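Virkbridge apresenta o Maddocks 4, novo smartphone de gama média

Ludilthorpe, 15 de setembro de 2023

A Virkbridge anuncia o lançamento do Maddocks 4, o telemóvel que sucede ao modelo apresentado em janeiro. O equipamento fica disponível a partir de hoje na loja online da marca, nas cores preto e cinzento, pelo preço recomendado de 349 euros.

O Maddocks 4 tem bateria substituível pelo utilizador, entrada para auscultadores e ranhura para cartão de memória. A tampa traseira abre sem ferramentas. O brilho máximo do ecrã passa a 1000 nits, o que facilita a leitura ao ar livre.

O software foi desenvolvido pela equipa de Ludilthorpe e recebe atualizações de segurança durante quatro anos. As aplicações pré-instaladas podem ser todas removidas, com exceção do telefone, das mensagens e das definições.

A assistência técnica fica a cargo da Rastetti, que passa a receber equipamentos em 827 pontos de recolha. As baterias e tampas de substituição são vendidas em separado. Quem comprou o modelo anterior pode entregá-lo para retoma, mediante avaliação do estado do aparelho.

As condições de garantia e a ficha técnica completa podem ser consultadas na área de imprensa da Virkbridge.

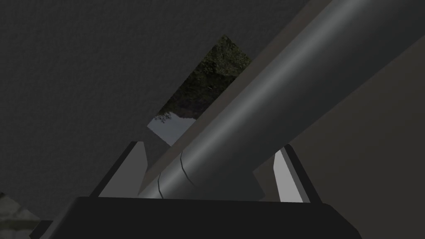
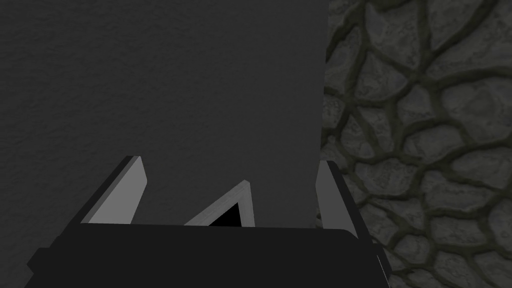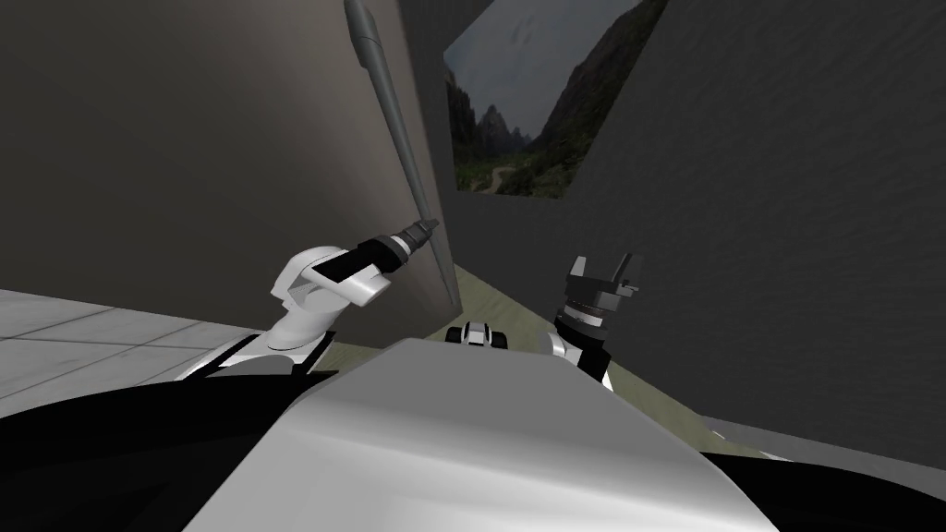 Braço direito e braço esquerdo do robô branco, em simulação por computador.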